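小物金属部品の置き場 青い仕切りトレーと穴あきステンレストレー

ナット、ブッシュなど、手のひらに収まる大きさの金属部品をまとめて扱う作業台のギャラリーです。仕切りトレーと穴あきトレーを左右に並べる配置を中心に、後半に運用上の取り決めと部品区分の覚え書きを載せます。

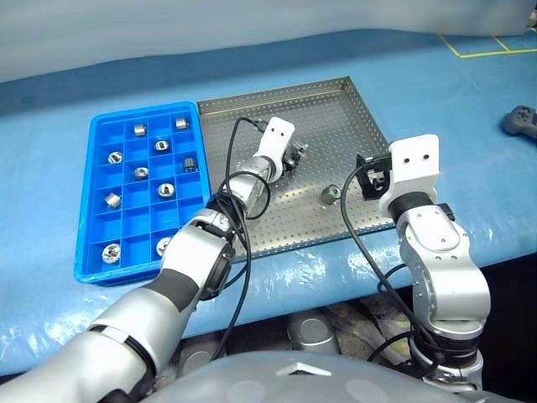 仕切りトレーに円筒形の小物部品。側面に溝のあるものが混じる。右は穴あきステンレストレー。
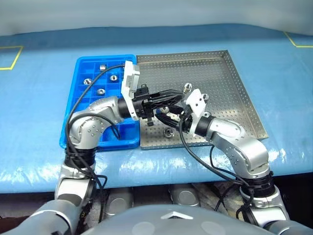 六角ナット。左右どちらのトレーにも入っている。台の上に黄色いテープの角が見える。
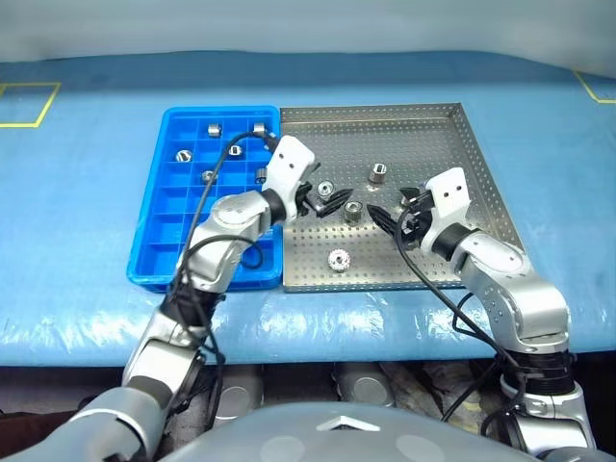

形状の異なる部品が混在した状態。ステンレストレー側に六角ナット、円筒形のものなど。

ラデク・ティヒー

配置について

三点とも、左が青い樹脂製の仕切りトレー、右が縁の立ったステンレス製の穴あきトレーである。台は青いシートで覆ってある。左右の関係は当作業場の標準に従っており、入れ替えて使うことは認めていない。伝票の記入欄も左から「仕切り」「穴あき」の順に並んでいるため、配置が逆になると転記の段階で取り違えが起きる。以前、ナイラー棟の台だけが逆配置で運用されていた時期があり、同じロットの伝票が二通りの読み方をされた。現在は全台で統一済み。

二つのトレーは間隔を空けずに寄せる。隙間があると小径のブッシュがそこに落ち、シートのしわに入り込む。完全に密着させる必要はなく、部品の外径より狭ければよい。最小品の外径は手順書の付表にあるので、トレーを並べる前に一度確認すること。

仕切りトレー

原則は一マスに一個。同じマスに二個入れると、持ち上げたときに端面どうしが当たり、面取り部に打痕が出る。打痕は目視では見つけにくく、ゲージを通した段階で初めて引っかかることが多い。検査に戻ってきた部品のうち、原因が打痕と判定されたものは昨年度で39個あった。大半はブッシュで、ナットは少ない。ナットは肉が厚いので、この程度の接触では寸法に影響しない。

入れる順番は定めていない。奥から詰める担当者もいれば、左の列から詰める担当者もいる。空きマスが途中に残っていても差し支えない。ただし作業を中断するときは、最後に入れた部品の番号を伝票に書き残す。

部品の向きも指定なしとする。穴が上を向いていても、横に寝ていてもよい。向きをそろえる手間をかけるより、次工程の治具に載せるときに直すほうが早い。例外は側面に溝のあるブッシュで、溝の位置を見る検査があるときに限り、穴を上に向けて立てる。該当するロットには伝票の右肩に「立」と記す。

樹脂のトレーは溶剤で曇る。拭き取りには中性洗剤を薄めたものを使い、アルコールは使わない。ラズビー倉庫に予備があるが、旧型は仕切り壁が低く、背の高いスペーサーを立てると倒れる。旧型を出すときは、棚札の「低」の表示を確認のうえ、ナット専用とすること。

穴あきステンレストレー

底に丸穴が規則的に並んだ浅いトレーで、洗浄後の部品を広げるのに使うほか、仕分け前の仮置きにも使う。仮置きの場合は部品どうしを重ねず、トレーの底が見える程度に散らす。山にすると下の部品の種類が分からなくなり、仕分けの効率が落ちる。

六角ナットは側面を下にして立つことがある。立ったままでも問題はない。円筒形の部品は横にすると転がるため、トレーを運ぶときは水平を保ち、二人で両側を持つか、台車を使う。トレー単体の耐荷重には余裕があるが、部品を満載した状態で片手持ちをすると底がたわみ、部品が中央に寄ってしまう。

穴径より細い部品は載せない。ピン類、小ねじ、割りピンは別の網かごを使用する。過去に小ねじの先端が穴に入って抜けなくなり、抜くときにねじ山をつぶした例がある。載せてよい部品の下限は伝票の裏面に図で示した。

縁のバリは受入時に指でなぞって確認する。確認には薄手の手袋を着用。バリがあったトレーはウリエル・ヌニェスさんに渡す。砥石での処理は彼が一括して担当しており、各台で勝手に削らないこと。

台とシート

シートには光沢があり、照明を反射する。銀色の部品と反射が重なると、小さいものは見落としやすい。照明の角度を変えるか、斜めから見ることで区別できる。12月に照明を交換した後は反射がやや強くなったとの報告が数件あり、拡散板の追加を検討している。

しわは完全には取れない。敷き直しの際に引っ張りすぎると、前縁の折り返しが足りなくなる。前縁は台の端を越えて下へ垂らし、余りを190ミリ確保する。奥側はこの限りでない。

二枚目と三枚目に写っている黄色いテープは、角の位置を示すものである。テープの端が浮いてきたら貼り替える。重ね貼りはしない。段差ができるとトレーが傾き、円筒品が片側に寄る。貼り替え時は古いテープの糊をへらで落とし、型紙を当ててから貼る。型紙は台の引き出しにあり、ドレルカウ式の台には専用のものを使う。共用型紙では右奥の角が合わない。

部品の区分

伝票上の区分は次のとおり。

N 六角ナット。厚みの異なるものも同じ区分に入れ、厚みは備考欄に書く。
B ブッシュ、リング類。側面の溝の有無で枝番を分ける。溝なしがB1、溝ありがB2。
S スペーサー、短い円筒。中心穴の径が外径の半分に満たないもの。
F 継手、その他。上のどれにも当てはまらないもの。

BとSの境目は現場でよく問い合わせを受ける。見た目での判断は難しいので、迷ったら測る。測る道具が手元にないときはFに入れておき、後で振り分ける。誤ってBに入れたSを探し出すほうが、Fから振り分けるより時間がかかる。

三枚目のように種類の違う部品が同じトレーに入っている場合は、混載として扱う。混載ロットの伝票は一枚にまとめ、区分ごとに行を分けて記入する。二枚目のナットのように一種類だけのときは、N区分の一行で足りる。一枚目の円筒形の部品については、溝のあるものとないものが同じトレーにあるため、枝番ごとに二行となる。

所要時間

仕分けと記入を合わせた一ロットの標準時間は70分としている。ロットの大きさは品種で異なるが、混載では約93分かかり、単一品種との差の大部分は区分の確認に費やされている。アキス製のゲージを各台に一組ずつ置いたところ、測定のための移動がなくなった。どの程度の短縮になったかは集計中で、数字が出たら本ページに追記する。

ロレーン・グリーンウッドさんからは、混載を受け取った時点で先にナットだけを抜き出し、残りを測る手順が提案されている。ナットは外形で判別できるので測定がいらない。ラシド・ワリさんの班で試行しており、伝票の書式は変えずに済む見込み。

よくある記入漏れ

中断時の部品番号。B2の「立」の指定。厚みの異なるナットの備考。旧型トレーを使った旨の記載。四つのうち、後の工程に影響が大きいのは「立」の指定で、これが抜けると検査側で全数を並べ直すことになる。

伝票の様式、付表、型紙の図面は共有棚の緑のファイルにとじてある。差し替えの連絡はレイシー・インスキップさんまで。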